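Saltau: Frequently Asked Questions

Maintained by Savita Pathak and Babita Upadhyay. Last tidied in April, after several people wrote in with the same complaint about the install script.

What is Saltau?

A method for getting a simulated arm to do kitchen chores by breaking each chore into short skills and learning when to hand off from one to the next. The skills themselves are ordinary. The handoffs are where everyone's robot goes to die, so that is where we spent our time.

Isn't that just skill chaining?

Yes, with one change. Usual chaining asks whether the last skill finished. We ask whether the next one can start. A door opened two-thirds of the way counts as a failure under the first question and is often perfectly fine under the second.

Where does the name come from?

A misread road sign. We were tired.

How much data did you use?

3,000 simulated demonstrations, of which 2,377 survived filtering. The rest were thrown out for reasons ranging from "arm passed through cupboard" to "technically a success, but we would rather not talk about it." The filter is in the release, so you may disagree with it at your leisure.

How many kitchens?

308 layouts for training. The held-out layouts come from a separate set we call Prerkthorpe, which has different cabinet spacing and appliance heights. Please don't train on Prerkthorpe. We can't stop you, but we will know from your numbers.

What are Ban and Durville?

Ban is the baseline: same skills, same data, fixed handoff rules. Durville is the version with learned handoffs but no recovery step. Saltau is Durville plus recovery. Reviewer 2 asked for better names and we agreed with him in spirit.

Does it beat the baseline?

On tasks with a door in them, comfortably. On plain pick-and-place, Saltau and Ban are so close that we'd advise against building a career on the difference. The table in the paper shows both, including the row where Ban wins.

Why so much fuss over the microwave task?
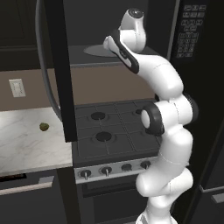 Doors are the cheapest way we know to make a good policy look foolish. A drawer slides out and stays out of your business; a hinged door swings into the space you were planning to use, and in this kitchen layout the open microwave door comes down in front of the left side of the stovetop. The hand is up near the cavity and the small green thing is on the counter to the left of the stove, so any route between the two has to take the door into account. Ban's planner treats the door as finished business once it has been opened. Saltau keeps the door angle in the handoff check, and this one extra number accounts for most of the gain.

Have you tried it on a real arm?

No. Everything on this page is simulation. We have opinions about how it would transfer, and they are worth what you're paying for them.

My results are worse than yours. Why?

Check the physics timestep first. Then check that you are running 4 seeds and averaging, as we did -- a single seed can land well above or well below the reported figure, and people only ever email us about the second kind.

Can I use my own skills?

Yes, as long as each one reports a start check. The template file has a blank one to copy. A start check that always returns true will run without errors and teach you a great deal about recovery.

Who do I write to?

Savita for the training code, Babita for the kitchens and anything that mentions collision meshes. Include your config file. If you send a screenshot of your config file, we will type it out by hand, slowly, and reply in the same spirit.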